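Kiltmont Teaching Station - Set-up and Use

Section 5. Recording a demonstration

5.1 Before you read this section

You should already have finished the power-on checks in Section 3 and the camera checks in Section 4. Section 5 covers both ways of teaching: moving the arm by hand (hand guiding) and driving it from the Dumeck leader handle (remote control). The steps for starting, stopping and saving are the same for both. 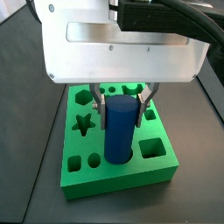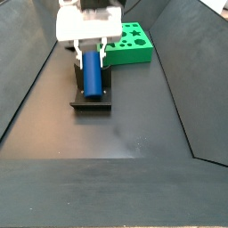
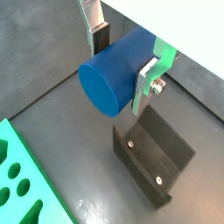
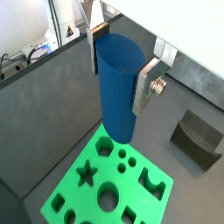 A demonstration is one complete run of the task, from the start pose to the moment the fingers are open and clear of the part. The station saves the joint positions, the finger opening and all camera streams on one clock, so a pause you make is saved as a pause and a bump is saved as a bump. Move at the speed you want the robot to learn. For insertion tasks, plan the grip before you close the fingers: hold the part high enough that its lower end can enter the hole while the fingers stay above the board. In the first picture the fingers have the blue piece by its upper half, and its lower end is just inside the rim of the round hole. Slow down before that point, line the piece up, and then lower it straight. If you have to twist the piece to get it in, finish the run but mark it as "Fair" in step 9 of 5.4.

5.2 Preparing the work area

1. Remove anything that is not part of the task.

2. Wipe the floor of the work area with a dry cloth.

3. Set the board and the holder inside the start zones shown on the screen. They do not have to sit in exactly the same place every time. Small changes between runs are wanted.

4. Put the part in the holder.

5. Open the Live View tab and check every camera. The wrist view must show both fingertips. The fixed view must show the board with the arm at the start pose.

6. Close the tab. Live View and recording can run together, but on older Stovberg control units the picture may stutter.

Note: The gripper housing will cover part of the board in the fixed view during some of the motion. Do not move the camera to avoid this. A camera that has been moved must be calibrated again (Section 4.6).

5.3 Choosing a teaching mode

Hand guiding. Press and hold the enable button on the wrist collar and move the arm directly. You feel contact through the arm, so this mode is easier for first-time users. Your hands and sleeves may appear in the camera streams. If the trained robot will work from camera images, use remote control for the final set.

Remote control. Sit at the leader handle with a clear line of sight to the work area. The arm copies the handle. Squeezing the trigger closes the fingers, and they hold their position when you press the lock key with your thumb.

You can switch modes between demonstrations but not during one. Do not mix the two modes in one task folder.

CAUTION: In hand guiding mode, keep your fingers away from the gap between the gripper fingers and from the space between the gripper housing and the board. Releasing the enable button stops the arm but does not open the gripper.

CAUTION: In remote control mode, no one may reach into the work area while the green lamp on the handle is lit.

5.4 Recording

1. On the control screen, select Teach, then New Task. Enter a task name of your own. Names with slashes will be refused.

2. Select the teaching mode.

3. Press Home. Wait until the arm has stopped and the screen shows READY.

4. Remote control only: bring the leader handle to match the arm until the two outlines on the screen overlap, then press Engage. You will feel a short buzz.

5. Press the left foot pedal once. A tone sounds and the recording bar turns red.

6. Pick up the part. Close the fingers fully on it before you lift - a part that slips in the grip during lifting is the most common reason for a wasted run.

7. Carry the part to the board. Stay high until you are over the target hole, then come down.

8. Lower the part, open the fingers, and raise the arm until the fingers are clear. Press the left pedal again to stop.

9. Rate the run as Good, Fair or Discard. Discarded runs stay in the trash folder until you empty it.

10. Take the part out of the hole, put it back in the holder and go to step 3.

If you drop the part, do not pick it up by hand while recording. Press the right pedal. This stops the run and discards it in one step. If the part is still standing where the fingers can reach it, you may pick it up again with the arm and carry on. Recoveries of this kind are useful, and we suggest keeping a few in every set.

5.5 How many demonstrations to record

For a single part and a single hole, start with 200 rated Good or Fair. Train once, watch the robot try, and record more in the positions where it misses. Turning the board a little after each run is better than recording a long series in one position and then another long series in the next.

Stop when you are tired. Late runs tend to be jerky, and the station has no way to tell a tired operator from a careful one.

The internal drive holds up to 3,072 demonstrations at the standard camera setting. At 86 percent full the status bar turns amber and you will be asked to export. Recording is blocked when the drive is full, so export at the end of the day (see 6.2).

5.6 Messages during recording

READY does not appear after Home
The part or the board may be touching the arm. Clear the work area and press Home again.

Code 745: Leader and arm out of step
The handle was moved too quickly, or the arm met something solid. Let go of the trigger, press Release, and repeat from step 3. The run is not saved.

Frames missing
One camera sent fewer images than expected. The run is saved but cannot be rated Good. If the message comes back, reseat the camera cable at the control unit end.

Gripper does not open at the end of a run
The lock key is still on. Press it again, then squeeze and release the trigger.

5.7 Ending a session

1. Lower the empty gripper to the rest pose with the Park key.

2. Hang the leader handle on its hook. The handle switches off by itself.

3. Export your runs or leave them on the drive, then select Close Task. A task left open will be locked to your login the next time the station starts.

Go on to Section 6 for reviewing and trimming saved runs.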